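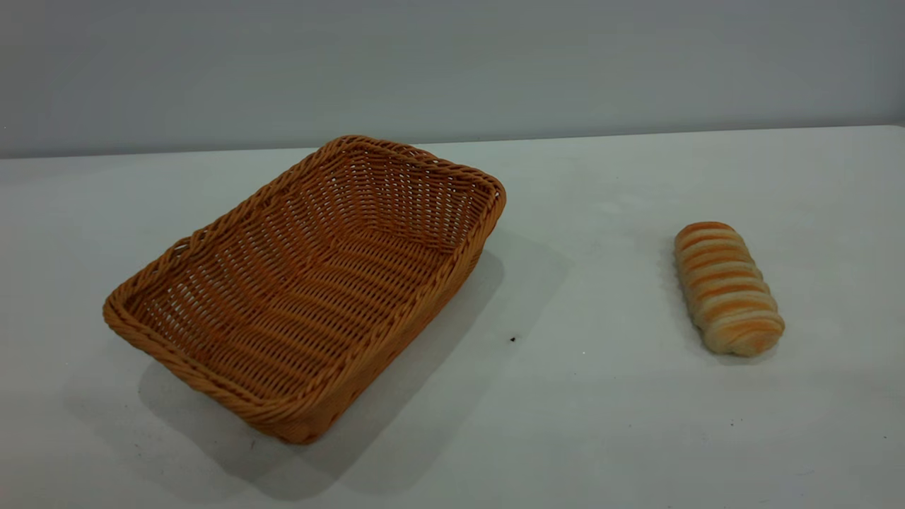 My Bostetti wall oven runs cold, and after two weeks of poking at it I think I have finally found the cause, so I'm keeping this log open for anyone who has the same oven. It started in March with pale crusts. I bake small rolls all the time and they're a great test load: they cook fast, they brown quickly, and a weak oven shows up in the color right away. Picture a single oblong roll like the one sitting off to the side of the wicker basket. My rolls are shaped from the same dough every time, so any change you read about in the results is down to the oven.

Status: open
Opened by: Paweena Wiriya
Product: Bostetti single electric wall oven, lower element 2,000 watts

166 shares

Entry 1. Symptom
Set to 400, preheat chime goes off much too early, rolls come out blond on top and a bit gummy in the middle. Cookies need extra time too. The broiler works beautifully. No error codes, the light works, the fan spins.

Entry 2. Is it really the oven?
Bought a cheap dial thermometer and hung it from the center rack. It read well under 400 at the chime and never caught up. I didn't trust the dial, so I borrowed a Cerkport probe with a long cable, clipped it to the same rack and shut the door gently on the wire. Same story! Sixty degrees low after a full half hour. I was so happy to have two thermometers agree that I made a little chart.

Entry 3. Door seal
Dollar bill test all the way around. Close the door on the bill, pull, and feel for drag. Good grip on both sides and along the top, slightly loose at the bottom hinge corner. I took the gasket off, washed it in warm water, let it dry overnight and clipped it back on. The corner grips now. The temperature didn't move at all, but the door closes with a lovely soft thump, so I count it as time well spent.

Entry 4. Bake element
Breaker off, two screws, pulled the element forward. No blisters or breaks. Resistance checked out fine for its rating. Put it back, and it glows evenly from end to end. Element ruled out. 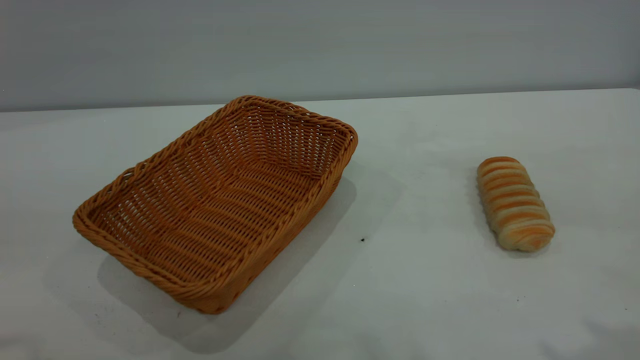
Entry 5. Offset setting
Casimiro Soler from the Bostetti help desk called back (thank you!) and told me about the hidden calibration menu. Hold Bake until the display blinks, then use the arrows. The limit is thirty-five degrees up. I set it to the maximum and got a better roll, decent color on the shoulders, still underdone on the bottom. He agreed that an oven needing more than the menu allows has a fault somewhere and asked me to look at the sensor.

Entry 6. Temperature sensor
This is the thin metal rod poking out of the back wall. Breaker off again. Two screws, then ease it forward until the plug comes through. At room temperature the sensor alone read right where the service sheet says it should. Then I measured again through the plug, from the harness side, and the number was clearly higher and jumped whenever I wiggled it. Higher resistance tells the control board the oven is hotter than it is, so the board cuts the heat early. That explains the early chime and the pale rolls in one go, and I may have cheered in the kitchen.

One of the pins was brown and crusty. I cleaned it with contact cleaner and a fine brush, put everything back, and reset the offset to zero. First bake: almost 400 on the probe. Third bake: low again. The pin is too far gone to stay clean.

Entry 7. Parts
Demetrio Sotomayor at Segura Appliance Parts says the sensor comes with a new plug, and the matching harness end is sold separately. Both together are $107 with shipping. Ordered July 2, 2026.

Notes for anyone following along
- Turn off the breaker. The control panel going dark isn't enough on its own.
- Tape the harness to the back wall before you unplug the sensor. Mine slipped behind the panel and I fished for it with a coat hanger for an hour.
- Use high-temperature connectors only if you splice. Regular ones will melt.
- Write down your offset before changing it.

Still to do: fit the new parts, run the probe through a full preheat with the offset at zero, and bake two trays of rolls, one on each rack. I'll post the readings as Entry 8. If you have this oven and your pins look clean, I'd love to hear what your probe says at the chime.

5 comments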